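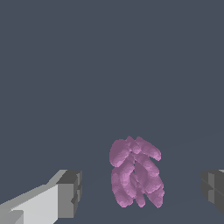
공유 작업실의 로봇 팔, 먼저 화면 속에서 집는다

Skumurville의 공유 작업실 Ilness는 오래된 인쇄소 건물의 뒤쪽에 있습니다. 문을 열면 톱밥 냄새가 먼저 나고, 그다음에 납땜 냄새가 납니다. 저는 이 작업실의 소식지에 글을 쓰고 있습니다. 한국어는 제 모국어가 아니어서 인터뷰를 할 때마다 녹음을 두 번씩 듣습니다. 이번에 만난 회원은 저녁 시간에 나와서 로봇 팔을 만드는 분입니다. 이름은 쓰지 말아 달라고 부탁했습니다. 직장에서는 냉난방 설비의 도면을 그린다고 합니다.

이 작업의 이름은 Betancur입니다. 무슨 뜻인지 물었더니 예전에 살던 골목의 빵집 이름이라고 대답했습니다. "파일을 저장해야 하는데 이름 칸이 비어 있었어요. 마침 배가 고팠고요." 그 뒤로 폴더도, 공책도, 부품 상자도 모두 Betancur가 되었습니다.

목표는 크지 않습니다. 모양이 고르지 않은 작은 물건을 집어서 다른 곳에 옮겨 놓는 것입니다. 네모난 나무 블록은 이미 많은 사람이 집어 보았고, 본인도 두 해 전에 해 보았다고 합니다. "블록은 어느 쪽에서 잡아도 면이 있잖아요. 손가락 두 개를 평행하게 닫으면 끝나요. 그런데 생강이나 포도송이 같은 것은 면이 없어요. 튀어나온 곳이 먼저 닿고, 그러면 물건이 돌아가 버려요."

그래서 올해 2월부터는 실제 부품을 만지기 전에 컴퓨터 시뮬레이션으로 연습을 하고 있습니다. 화면 속에는 흰색 로봇 팔이 있고, 그 끝에 손가락이 두 개인 그리퍼가 달려 있습니다. 집을 물건은 분홍색의 울퉁불퉁한 덩어리입니다. 저는 처음에 포도라고 생각했습니다. 옆자리에서 기타를 고치던 회원은 산호라고 했습니다. 본인은 그냥 "덩어리"라고 부릅니다.

"색은 별 생각 없이 골랐어요. 배경이 회색과 파란색 사이라서 분홍색이 눈에 잘 들어와요. 처음에는 물건도 회색으로 했는데, 밤에 화면을 보면 어디 있는지 찾을 수가 없었어요."

시뮬레이션을 시작한 이유는 돈이었습니다. 작년 겨울에 직접 만든 손가락이 물건을 누르다가 부러졌고, 그때 모터의 기어도 같이 망가졌습니다. 새 모터는 Jernum이라는 통신 판매점에서 주문했는데 도착까지 오래 걸렸습니다. 기다리는 동안 할 일이 없어서 화면 속에서 같은 동작을 만들어 보았고, 모터가 온 다음에도 상자를 바로 열지 않았습니다. "그 상자는 아직 저 선반 위에 있어요. 테이프도 안 뜯었어요." 선반을 보니 상자 위에 누군가의 장갑이 놓여 있었습니다.

연습의 방법을 자세히 물어보았습니다. 먼저 물건의 위치를 조금씩 바꿉니다. 그리고 팔을 그 위로 보내고, 손가락을 벌린 채로 내리고, 닫고, 다시 올립니다. 올린 뒤에 물건이 손가락 사이에 남아 있으면 프로그램이 성공으로 기록합니다. 떨어지면 실패입니다. 한 번의 시도가 끝나면 다음 위치로 넘어갑니다. 잠자기 전에 시작해 놓으면 아침에는 긴 표가 하나 만들어져 있습니다.

인터뷰를 한 날까지 표에는 2,628번의 시도가 있었습니다. 처음에는 2,000번에서 멈추려고 했다고 합니다. "2,000번이 되면 진짜 팔로 넘어가자고 공책에 써 놓았어요. 그런데 그때쯤에 손가락 모양을 바꿔서, 앞의 기록과 뒤의 기록을 비교하고 싶어졌어요." 공책을 보여 주었는데, 정말로 그 문장이 있고 위에 줄이 그어져 있었습니다.

제가 가장 재미있게 들은 것은 실패에 대한 이야기였습니다. 표에는 성공과 실패 말고 세 번째 칸이 있습니다. 본인이 "이상함"이라고 이름을 붙인 칸입니다. 손가락이 물건을 집기는 했는데 가운데가 아니라 끝의 돌기 하나만 잡은 경우, 또는 물건이 손가락 안에서 천천히 돌아간 경우가 여기에 들어갑니다. 이 칸에 227번이 기록되어 있었습니다.

"컴퓨터는 이것을 성공이라고 해요. 떨어지지 않았으니까요. 하지만 저는 진짜 물건이었으면 떨어졌을 거라고 생각해요. 그래서 영상을 하나씩 다시 보고 손으로 옮겨 적었어요. 주말이 두 번 지나갔어요." 다른 회원이 그 일을 자동으로 해 주는 프로그램을 짜 주겠다고 했지만 거절했습니다. 이유를 물으니 조금 생각하다가, 보는 동안에 배우는 것이 있었다고 말했습니다. 예를 들면 덩어리가 서 있을 때와 누워 있을 때에 손목을 다르게 돌려야 한다는 것을 그때 알았다고 합니다.

손목의 각도는 지금도 고민하는 부분입니다. 처음 프로그램은 손목을 돌리지 않고 그대로 내려갔습니다. 그다음에는 90도를 돌린 자세를 하나 더 넣고, 두 자세 중에서 물건의 폭이 좁은 쪽을 고르게 했습니다. 이것만으로도 물건이 밀려나는 일이 많이 줄었다고 합니다. 중간 각도를 더 넣으면 좋아질 것 같지만 그만큼 계산이 길어집니다. 본인의 컴퓨터는 팬 소리가 커서, 집에서는 식구들이 싫어한다고 합니다. 그래서 밤새 돌리는 일은 작업실에서 하고, 짧은 시험만 집의 부엌에서 합니다.

물체의 모양을 만드는 일도 생각보다 어려웠습니다. 화면에 보이는 모양과, 컴퓨터가 부딪힘을 계산할 때에 쓰는 모양이 따로 있기 때문입니다. 보이는 쪽은 복잡해도 괜찮지만, 계산하는 쪽이 복잡하면 속도가 아주 느려집니다. 처음에는 계산용으로 둥근 통 하나를 썼는데, 그러니까 손가락이 물건에 닿기도 전에 멈추었습니다. "빈 공기를 꽉 잡고 있는 거예요. 제가 화면에 대고 화를 냈어요." 지금은 작은 덩어리 여러 개로 나누어서 쓰고 있습니다. 나누는 방법은 공책의 네 쪽을 차지하는데, 저는 설명을 듣고도 절반쯤만 이해했습니다. 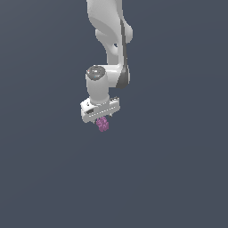 시뮬레이션에서 잘 집으면 진짜 로봇도 잘 집을 수 있습니까?

그대로 옮겨지지는 않습니다. 화면 속의 마찰은 사람이 정한 숫자이고, 진짜 물건의 마찰은 표면과 습기에 따라서 달라집니다. 그래도 팔이 지나가는 길, 손가락을 벌리는 폭, 내려가는 순서는 미리 시험할 수 있고, 이런 부분의 실수는 진짜 기계를 움직이기 전에 많이 고칠 수 있습니다.

마찰 이야기가 나오자 작업대 밑에서 상자를 하나 꺼냈습니다. 상자 안에는 손가락 끝에 붙일 재료의 조각들이 들어 있었습니다. 자전거 튜브를 자른 것, 주방용 실리콘 장갑을 자른 것, 미끄럼 방지 매트를 자른 것이 있고, 조각마다 종이 딱지가 붙어 있습니다. 본인은 이 조각들을 기울인 판 위에 놓고 언제 미끄러지는지를 재어서 시뮬레이션의 숫자를 정했습니다. 판은 헌 책장의 선반이고, 각도는 학교에서 쓰는 각도기로 잽니다.

"정확하지는 않아요. 하지만 아무 숫자나 넣는 것보다는 나아요." 지금까지는 자전거 튜브가 가장 마음에 든다고 합니다. 다만 손에 냄새가 남아서 집에서는 만지지 않습니다.

저는 혼자서 하는 것이 외롭지 않은지도 물었습니다. 이 질문에는 웃었습니다. 작업실에서는 혼자 있기가 더 어렵다고 합니다. 목공을 하는 회원들이 지나가면서 화면을 보고 한마디씩 합니다. 팔을 더 천천히 내리라는 사람도 있고, 손가락을 세 개로 하라는 사람도 있습니다. 세 손가락은 본인도 생각해 보았지만, 모터가 늘어나고 배선도 늘어나기 때문에 이번에는 하지 않기로 했습니다. 천천히 내리라는 말은 받아들였습니다. 물건에 가까워지면 속도를 절반으로 줄이게 했더니, 손가락이 덩어리를 건드려서 넘어뜨리는 일이 적어졌습니다.

도움이 된 말이 하나 더 있습니다. 도자기를 하는 회원이, 자기는 무른 흙을 들 때에 먼저 눈으로 가장 두꺼운 곳을 찾는다고 했습니다. 그 말을 듣고 집는 점을 정하는 방법을 바꾸었습니다. 예전에는 물건의 한가운데만 계산했는데, 이제는 가운데에서 가까운 곳 중에 가장 두꺼운 부분을 찾습니다. 바꾼 뒤의 기록은 아직 적어서, 좋아졌다고 말하고 싶지 않다고 했습니다.

화면을 보는 방향에 대해서도 이야기했습니다. 본인은 시도가 이상하면 보는 위치를 여러 번 바꾸어서 다시 봅니다. 손가락 가까이에서 볼 때도 있고, 팔의 위쪽에서 볼 때도 있습니다. 가까이에서 보면 손가락과 물건 사이의 간격을 알기 쉽고, 멀리서 보면 팔이 무리한 자세로 굽어 있는지를 알 수 있습니다. 진짜 작업대에서는 머리를 그렇게 가까이 넣으면 위험합니다. 이 점은 시뮬레이션이 확실히 편하다고 합니다.

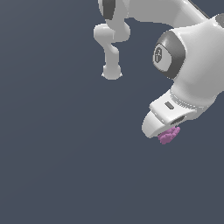 시뮬레이션 화면의 흰색 로봇 팔과 분홍색 덩어리

다음 단계는 선반 위의 상자를 여는 것입니다. 순서는 이미 공책에 있습니다. 먼저 모터를 하나씩 따로 돌려 보고, 그다음에 그리퍼만 책상에 고정해서 닫는 힘을 확인하고, 마지막에 팔에 붙입니다. 첫 물건으로는 딱딱한 것을 쓰지 않을 생각입니다. 뜨개실로 만든 작은 공을 이미 준비해 두었습니다. 뜨개질을 하는 회원이 만들어 주었는데, 만들다가 모양이 찌그러져서 오히려 잘되었다고 두 사람 모두 말했습니다.

전원을 끄는 단추도 새로 답니다. 작년에 손가락이 부러졌을 때에는 플러그를 뽑으러 책상 밑으로 들어가야 했습니다. 이번에는 빨간 단추를 책상의 앞쪽에 놓고, 작업실의 다른 사람도 누를 수 있게 한다고 합니다. Ilness의 규칙에도 움직이는 기계는 옆 사람이 멈출 수 있어야 한다는 문장이 있습니다. 저는 회원이 된 지 오래되었지만 이 문장을 이번에 처음 읽었습니다.

비슷한 것을 시작하고 싶은 사람에게 해 줄 말이 있는지 물었습니다. 잠깐 망설이고 나서, 기록하는 칸을 처음부터 넉넉하게 만들라고 했습니다. "저는 처음 기록에 손가락을 벌린 폭을 적지 않았어요. 나중에 필요해졌는데 알 방법이 없었어요. 그 부분은 전부 다시 돌렸어요." 그리고 물건은 하나만 정해서 오래 하라고 했습니다. 본인도 중간에 열쇠와 숟가락을 넣어 보았다가, 무엇 때문에 실패하는지를 알 수 없게 되어서 다시 뺐습니다.

언제 진짜 팔이 물건을 집는 것을 볼 수 있는지도 물었지만 날짜는 말해 주지 않았습니다. 직장에서 여름은 바쁜 계절이고, 작업실의 큰 책상은 예약한 사람이 많습니다. 인터뷰가 끝나고 제가 가방을 싸는 동안 화면에서는 다음 시도가 시작되고 있었습니다. 저는 그 결과를 보지 못하고 버스를 타러 나왔습니다.

Betancur의 공책은 작업실에 있을 때에는 누구나 읽어도 됩니다. 본인이 자리에 없으면 납땜 책상 옆의 책꽂이, 위에서 둘째 칸에 꽂혀 있습니다. 읽은 다음에는 같은 칸에 돌려놓아 주시기 바랍니다.

Ilness 소식지, 2019년 7월 8일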